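3.2 Le rangement des petites fournitures de soin

Avant d'en venir aux résultats, il nous faut dire un mot du mobilier, car c'est bien lui, et la façon dont on s'en sert, qui occupe le reste de cette section. Nous sommes restés fidèles au bac bleu à bec, que toutes les réserves d'infirmerie connaissent et que l'équipe de Kimholm nous a vanté avec un enthousiasme communicatif.
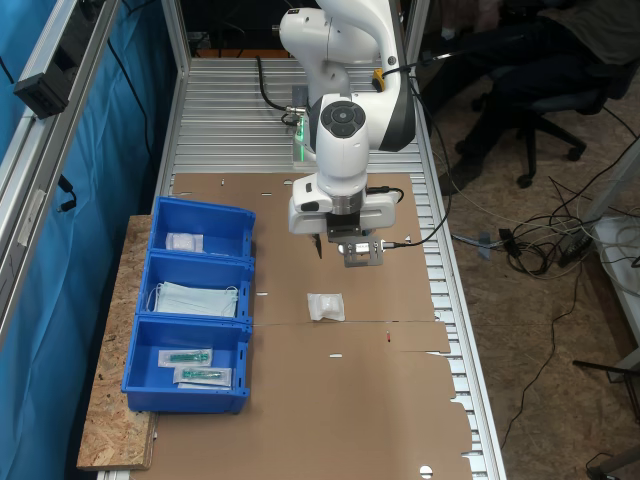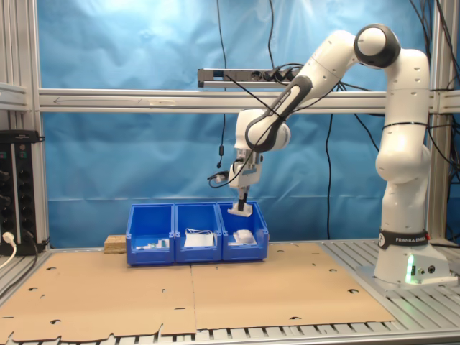
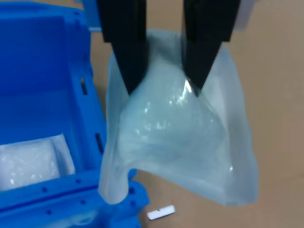
Fig. 2 - Bacs bleus et petites fournitures sous emballage. Première vue : masques dans le bac du milieu, seringues emballées dans le plus proche. Troisième vue : sachet translucide près d'un bac.

Le principe du classement tient en peu de mots, même si nous avons mis longtemps à nous mettre d'accord : une famille d'articles par bac, et le bac le plus grand pour ce qui est long et rigide. Les seringues sous emballage y reposent à plat, de sorte que l'on en voit le contenu sans avoir à les retourner. Les masques, eux, se tiennent très bien en pile - à condition que les élastiques ne se prennent pas les uns dans les autres, petit désagrément que Lotte Verbeke avait relevé dès les premiers essais de novembre et auquel nous n'avons pas trouvé de remède vraiment satisfaisant.

Les sachets souples nous ont donné bien plus de fil à retordre. Un film mince n'a pas de forme à lui : il s'affaisse, il fait des plis, il déborde volontiers là où l'on ne l'attend pas, et le regard peine à dire où finit l'emballage et où commence ce qu'il contient. Gerrit Dijkstra proposait de les ranger debout, comme des fiches ; Kristýna Jireš préférait les coucher. Nous avons suivi la seconde, un peu par commodité, et nous y reviendrons en 3.4.

Reste le carton. Nous l'avons gardé comme plan de dépose, déplié et posé à plat, parce qu'un petit paquet blanc s'y repère sans peine. Les jointures entre rabats demandent tout de même de l'attention - un coin d'emballage peut s'y accrocher - et nous conseillons volontiers d'y passer la main avant de commencer.

Articles liés
Mertens W., Jacobs T. - L'étiquetage des bacs à bec dans les petites réserves
Verbeke L. - Plier, empiler, suspendre : les masques en stock
Dijkstra G. - Notes sur la réserve de Plollham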